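How to Find Out Whether a Robot Can Do Your Chore Yet

By Nilton Tamayo
February 29, 2024

I get the same question every time I bring up robot arms at dinner: so can it fold the laundry? My answer has changed a lot in the past few years, from "no" to "which laundry, and how long have you got?" I love that this is now a question with a long answer. And the best part is you can work out much of it yourself, on a regular home computer, before anybody spends a dime on hardware.

This tutorial covers how I test a chore in simulation. I'll use putting mugs on a shelf, but the same steps work for sorting bolts into trays or loading a parts bin at a shop.

What you need

A physics simulator (use whichever one you already know, the steps barely change)
A model of an arm with a two-finger gripper
Simple 3D models of the things you want moved
An evening, maybe two

I keep my projects in a folder called Sullo, after the first arm I ever got to move without throwing itself across the room. If you see that name in my file listings, that's all it is.

Step 1. Write the chore as one sentence

"Tidy the kitchen" is hopeless. "Pick up one mug from the counter and set it upright on the lower shelf" is something you can test. Include where the object starts, where it ends up and what counts as done. Mine says the mug must be upright and still 2 seconds after the fingers let go. I left out that last bit the first time and got a lovely success score from mugs that were on their way to the floor!

Step 2. Build the dullest room you can

A flat surface, a shelf, one light. Skip the wood grain and the potted plant. You want to find out if the fingers can reach and close on the thing, and decoration only slows that down. Check your units while you're here. A mug that is ten times too big looks perfectly normal until you put the gripper next to it.

Step 3. Mount a camera at the wrist

Put it behind the fingers so both tips show up in the view, then open them and render a single picture with no object loaded. Do this before any grasping. You're checking what the robot will have to work with, and it can be a shock how little that is.
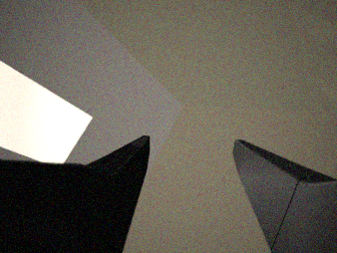
Render: Nilton Tamayo / Sullo project files

The left finger in mine is nearly solid black while the right one comes out slate gray, with its seam easy to follow. Add a blown-out white panel and speckle over everything, and you've got a fair taste of what a vision system is up against. We look at it and know right away there are two fingers. Software that learned from clean, evenly lit pictures may have a rougher time.

So try it both ways. Save one set of renders with soft, even light and the noise turned off, and another with a hard light and plenty of grain. Run the same grasping program on both. The difference between those two scores tells you more about real kitchens than either score alone.

Step 4. Script one grasp by hand

Don't train anything yet. Move the arm over the mug, lower it, close, lift, travel, lower, open. Type in the positions yourself. If a scripted arm that knows exactly where the mug is can't do the job, a learned one is going to have a bad day too. This is where you find out that your shelf is too low for the wrist to clear (mine was), or that the fingers don't open wide enough for the mug's body and you'll have to go for the handle.

Step 5. Now mess it up

Shift the mug a little on every run. Turn the handle. Change the friction. I ran 400 trials with the mug always in one place and got bored watching it work, then ran 700 with random placement and had a great time, because things finally started going wrong. Save a short clip of each failure and sort them by cause: missed, slipped, knocked over, put down crooked. My pile of "slipped" was by far the biggest, and a softer pad setting on the fingertips fixed a good chunk of it.

Step 6. Read your results like a skeptic

A simulated mug is never greasy unless you make it so. Nobody's cat walks through. When my friends at Dargate, a small packing shop, tried my approach on their own bin-loading job, the simulated arm did beautifully and then the real cartons showed up with loose flaps. They added flaps to the model and kept going, and their tests since November have been a lot more useful.

So, can it do chores yet?

From my own tests, I'd put it this way. One kind of rigid object, known spot, decent light: yes, and it's a joy to watch. Several kinds of object in a pile: sometimes, with a person nearby. Anything floppy, wet or see-through: bring patience. Shop floors have it easier than homes, as you can bolt down a fixture and keep the parts coming in the same way up.

If you get through all six steps, try adding a second mug right beside the first. I set it at 7 centimeters away and my tidy script fell apart on the spot. I'm still working on that one, and I'm having a ball.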